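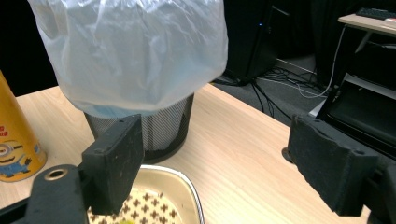

Clarnik brings its compostable bin liner to Clarkthorpe offices

CLARKTHORPE, 9 Mar 2020 — Clarnik, the maker of household and office bags, announces today that its new compostable bin liner, Wumbei, is available to workplaces in Clarkthorpe. The liner is made from plant starch and is intended for the small bins which stand in offices, kitchens and meeting rooms.

The company began to develop Wumbei in 2019 at its plant in Gonder. A trial with 80 local offices finished in January. During the trial, many cleaners told us that the first version was too short and slipped down into the bin. The final liner is longer, so it can be folded well over the rim, and it has a stronger seam at the bottom.

Wumbei comes in 3 sizes and one colour, green, to help staff recognise it beside ordinary bags. It is sold in cartons of 200 liners. Customers should keep the cartons in a dry cupboard, away from the heater — warm storage makes the material weaker.

Liners with food scraps and paper towel can go in the green organics bin where the local council accepts compostable bags. Please check with your council before the first order.

Orders and free samples can be requested from the Clarnik sales office in Clarkthorpe.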